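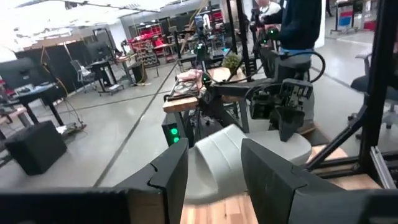
Zodside, September 15, 2021

So I finally did it, I bought the tablecloth. If you've been reading since March you know which one I mean (the big banquet cloth with the drawn-thread border that sat in the window at Tabrizi all spring while I walked past pretending to look at the teapots). It went up on Clilance over the summer at $799, which made me laugh and close the tab. Then it came down to 485. Then I had a bad week and I made an offer, and they took it the same evening!

It's a damask, double-sided, with a fern pattern that you only see when the light comes in low. There's a tiny woven mark in one corner that says Skurnomero, and I've spent far too many evenings trying to find out if that was a mill or a store or just the name of the pattern. If you know, please write to me.

The listing said "light storage marks." Well. There was a yellow line down every single fold, the way there always is when a cloth has been put away starched, plus one rusty spot near the hem that I'm guessing came from a pin. I wasn't mad about it, I've had worse, but I did have to clear my whole weekend.

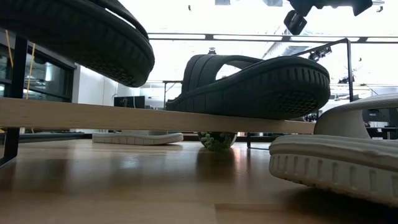 First soak was plain cool water in the bathtub, overnight, and the water came out the color of weak tea. I did it again, and again, until I got bored, and only then put in the oxygen powder. I know people who go straight to the bleach and I can't watch. The fold lines are mostly gone now. The rust spot is paler but it's staying, and I may just put the bread basket on it.

Then the ironing, oh my. I do it damp, wrong side first, with a clean sheet on the floor to catch the end that's already done. It took me one whole audiobook, 13 chapters, and my shoulder has opinions.
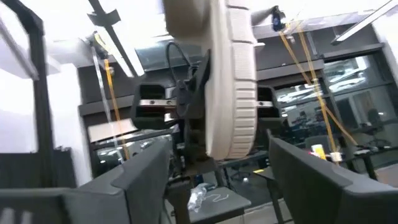

One reader says I should have left the starch out completely and rolled it on a tube, since folding is what made those lines in the first place, and she has a stack of 76 napkins she stores flat between sheets of acid-free tissue to prove it. Fair enough! I don't have a tube that long, but the fabric store might give me one. The napkins that match this cloth are still on Clilance, by the way, and I'm not looking.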